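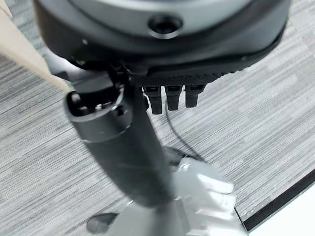
The choir at Prinlow doesn't audition anyone, and the woman who leads it would like that printed in large type. "Put it at the top if you can," she says, pulling a second chair over to the piano. "People ring me up and sing down the phone, poor things. They think they have to pass."

She has been leading the group for 20 years, first as a stand-in and then, when the previous director moved to the coast, for good. On a normal Monday she gets 36 singers. In March, when the evenings are getting lighter and everybody seems to want a hobby, it can be more, and the tenors end up standing in the doorway.

I came to ask her about the new season, which starts on 5th October, and we did get to that. But first she wanted to talk about breathing. She talks about breathing the way other people talk about food! She had me put both hands on my ribs and hiss like a tire for as long as I could, and then she did it herself and was still going when I had given up and written a note about it.

"Most adults were told to stop singing at some point," she says. "A teacher, a brother, somebody in the car. And they remember the exact words. I've had people in their seventies who can tell me what the weather was like that day."

So how does she get them going again? Slowly, and with low notes. The first half hour is humming, mostly, and a round that the group learned from a visiting singer and has never been able to spell. There's no sheet music until after the break. She started out handing everybody a score at the door and found that the ones who couldn't read it went quiet and stayed quiet – "so now they get it by ear, and then I show them the page and they go, oh, is that what that looks like?"

She does love the page, though. The choir owns close to a lifetime's worth of printed music, built up one jumble sale at a time, and she can tell you where most of it came from. Her favorite is a set of harvest songs with somebody else's pencil marks all through it. Breath here. Watch me. Louder, basses, and then again on the next page, LOUDER. 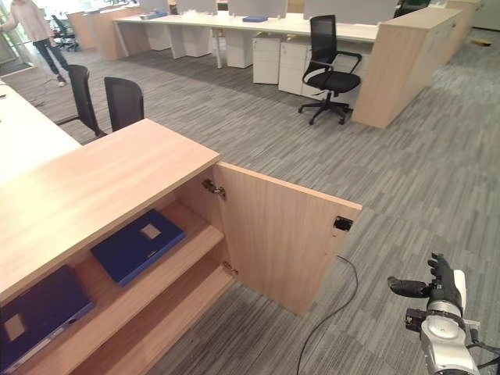 Dark blue binders on the cabinet shelves.

The big piece this fall is "Hesa," a river song in five short parts that she first heard on the radio while stuck behind a tractor. She pulled over to write down the tune. It took her the better part of a year to track down a version for mixed voices, and then she had to rework the alto line, which sat so high that her altos laughed at it.

"It starts with almost nothing," she says, and plays it for me, one finger. "Then the second part comes in under it, and you feel the floor go." She plays that too, and she's right, you do. I asked her to play it again and she was delighted, and then we were twenty minutes behind.

They'll sing it at the Jarman Hall in the winter, sharing the bill with a brass group called Relska. The two tried one number together last year and it was far too loud and everyone adored it. The hall costs more than it used to, and the choir needs to bring in 2,000 in ticket sales and cake to cover the night. She isn't worried. The cake alone, she says, is a serious business, and the sopranos are in charge of it.

What about people who truly can't hold a tune? I asked for myself, mainly. She has met very few. Some take a season to find the note, and she stands them next to somebody steady and leaves them alone. One man sang a third below everybody until spring and then arrived on pitch in the middle of a verse, looking startled. He's one of her steady ones now. 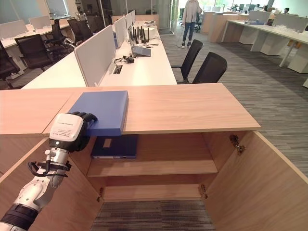 If you want to join

Turn up. Rehearsals are Monday evenings at the Prinlow rooms, side entrance, and you can come for the first few weeks without paying anything. Bring water and wear something you can breathe in. She means that last part – no tight belts.

"And don't practice before you come," she says. "Sing in the kitchen, sure. But don't practice."

14 shares | 5 comments

Related
Brass for beginners: a morning with Relska
What's on at the Jarman Hall this winter
Learning to read music after fifty
Readers' favorite rounds and where to find them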